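OK, I've been promising a thread on dark clothes for ages and I finally have an evening for it. Black, navy, charcoal, all the stuff that goes gray and sad after a year. I love this topic way too much, so get a drink.

Most of what I know came from Waltraud Pichler, who ran the costume room at the community theater in Ustton when I was a teenager. She could look at a pair of black tights from across the room and tell you they'd been through the dryer.

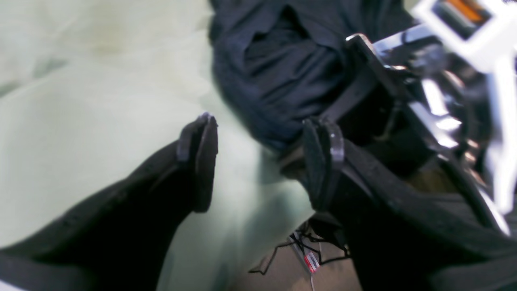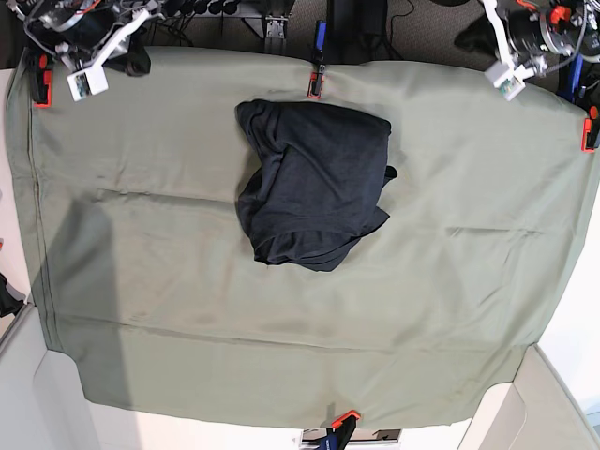
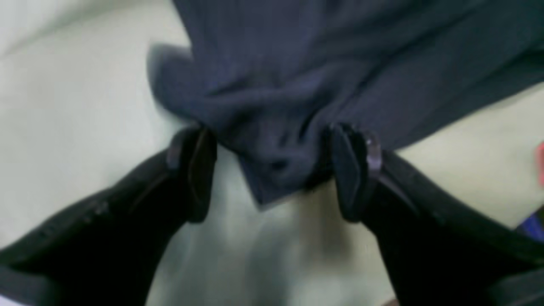
First thing: a lot of "fading" is fuzz! Cotton rubs against itself in the wash, the surface breaks up into tiny fibers, and those catch the light and look gray. The dye is often still in there. This blew my mind when I was 15 and it still kind of does.

So before you decide something is ruined, hold it flat under a good lamp and run a fabric shaver over one small patch. Go light, keep the fabric tight, stay away from seams. If the patch comes up darker than the rest, congratulations, you have a shaving project and not a dyeing project.

Washing. Inside out, always. Zip the zippers. Cold water, short cycle, and please don't pack the drum full. Clothes need some room to move or they just grind against each other for the whole wash.

Less detergent than you think, too. Those pale streaks on navy T-shirts are very often detergent that never rinsed out. Run one extra rinse with nothing added and check again once it's dry. I have "saved" so many shirts for friends this way and they think I'm a wizard.

People ask me about vinegar constantly. My take: it won't lock dye into a cotton T-shirt, whatever your aunt says (sorry to all the aunts). If the color isn't bonded to the fiber by the time you buy it, a splash of vinegar at home isn't going to change that.

Drying! This is the big one. Line dry in the shade, inside out. Sun is rough on dark dye, and it gets the shoulders first, so you end up with that weird two-tone thing. If you have to use a dryer, low heat, and pull things out while they're a tiny bit damp.

Waltraud had a whole rack by the boiler room for the black stuff and would not let a single pair of pants near the big machine. We did one production where the entire cast was in black head to toe, and under stage lights you can see every different black there is. Brown black, green black, purple black. She'd line us up and swap our shirts around until it matched.

That's when I learned that black isn't one color. It's usually a mix of dyes, and when one part of the mix goes faster than the others you get the rusty look, or the greenish look. Once you see it you'll see it on every bus you ride for the rest of your life.

OK, dyeing at home. DO IT. It's so much fun. But read the label first, because the fiber decides everything. Cotton, linen and rayon are easy. Wool and silk want a different kind of dye. Polyester needs its own kind plus real heat, and the regular stuff will just rinse right off it.

And know that the stitching on cotton clothes is usually polyester thread, so it keeps its old color. On a black shirt going back to black, no problem. On a tan jacket going navy, you get tan stitching all over. I think it looks great! Some people hate it.

My dye pot is an old enamel one that never goes near food again. Weigh the clothes dry so you know how much dye to use, get them wet before they go in, and stir way more than feels reasonable. Black takes a lot more dye than any other color. I use double what I'd use for blue.

Biggest flop so far: a Puma track jacket I found at a yard sale, faded navy, really nice shape. I didn't read the label. It was polyester. I stirred that thing for an hour with cotton dye and it came out exactly the same, and my sink was blue until November. I still wear it all the time.

Biggest win: a cotton canvas work coat from Sindesport, the little secondhand sports place behind the market hall. 4 dollars!! It was the color of dishwater. Two rounds in the pot and it's the deepest navy you ever saw. Someone stopped me in line at the bakery to ask where I bought it.

If you don't want to deal with pots, the folks at Sumilico (the laundry co-op, up the hill) do a dark dye bath once a month. You drop your things off by 8 in the morning and everything goes in together. You don't get to pick the shade, you get whatever black they're making. I find that thrilling, but I get that it's not for everyone.

First few washes after dyeing, keep those clothes by themselves. Not "with other dark things." By themselves. I have a gray towel that used to be white and it would like a word.

Lint is a separate thread and I have 1,000 opinions, but the short version: wash towels separately, clean the filter, and keep a damp rubber glove by the door. Wipe downward in one direction and the hair rolls right up. Better than any sticky roller I've tried.

Someone just asked about black jeans. Wash them less. Spot clean, hang them up with some air around them, and when they do need a wash, turn them inside out and unfold the cuffs so you don't get that pale line at the bottom.

Also got a question about velvet and I'm going to have to look that up, I've only ever steamed it from the back and hoped. If you've dyed cotton velvet at home, please tell me how the pile came out, I have a skirt waiting!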